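Two-arm folding build, grippers keep grabbing the wrong part of the cloth

Lleucu Foulkes
Mar 29, 2019

Hi all! I've been building a two-arm laundry folder at home (the family calls it Meredith) and I'm stuck on the grasping part. Both arms are clamped to a bench in front of the sofa, long black fingers on each, a little camera at every wrist. Towels are fine. Thin stuff with trim or elastic is driving me up the wall — it either picks up two layers at once or slides the tips right over the fabric and closes on air.

I'm using a red and white set for testing so the stripes give the software something to look for. Views from the wrist cameras:

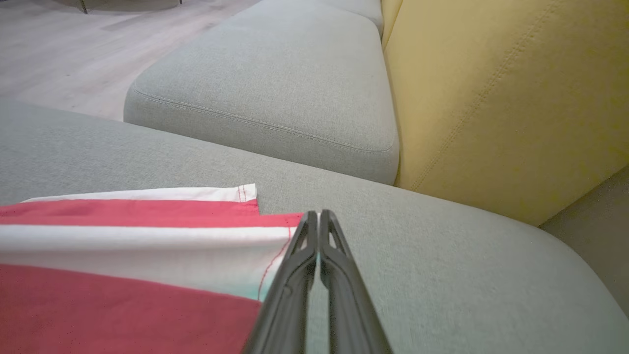
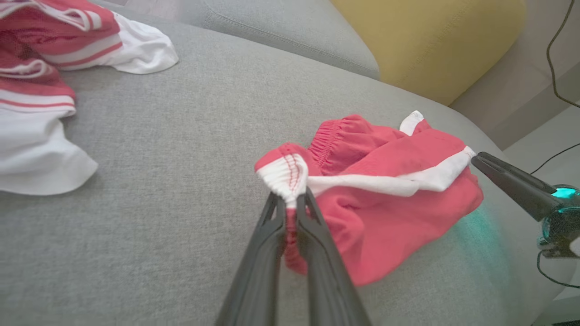 Out of 79 tries on Tuesday night, 6 ended with both arms holding the edge I wanted. I've tried closing slower, and I've tried coming in at a flatter angle, which mostly shoved the whole pile toward the back of the seat. Is this a finger problem or a software problem? I don't want to spend money on force sensors if a strip of rubber would do it. Also the sofa is soft, so pushing down never stops at the same height twice.

Pentti Aaltonen

Bit of both, I think, but start with the sofa. I fought with the same thing in our shared shop and the biggest jump came from putting a stiff board under the cloth. On a cushion, your fingertips sink in before the fabric bunches up between them, and every seat sinks differently. Try a board with a thin foam mat on top, then bring the tips down slightly open and close them while you back off a few millimeters.

For the tips I'd go with silicone tape, one wrap, trimmed so it doesn't stick out past the end. Skip the thick rubber. I did that first and it grabbed the bottom layer every single time! If you still get two layers, lift a little, give it a small shake and look again with the wrist camera before the second arm moves in. It's slow (mine is painfully slow) but it saved me from a lot of bad second grabs.

I wouldn't buy sensors yet. If your motors report current you can get a decent "touched something" signal out of that.

Eifion Parry

what motors are they? check your camera calibration too, mine was off after I bumped the mount and I blamed the fingers for a week

Mercedes Llanos

Agree with Pentti on the board. One thing I'd add is to practice on a plain dishcloth until you trust the grab, then go back to elastic. Gathered trim springs back when you let go, so a bad first grip changes the shape for the next try. I also lock my wrist camera's exposure, otherwise the white parts blow out when a lamp comes on and my edge finder goes nuts. Post your numbers after the tape, I'm curious how much it helps on a soft seat without the board.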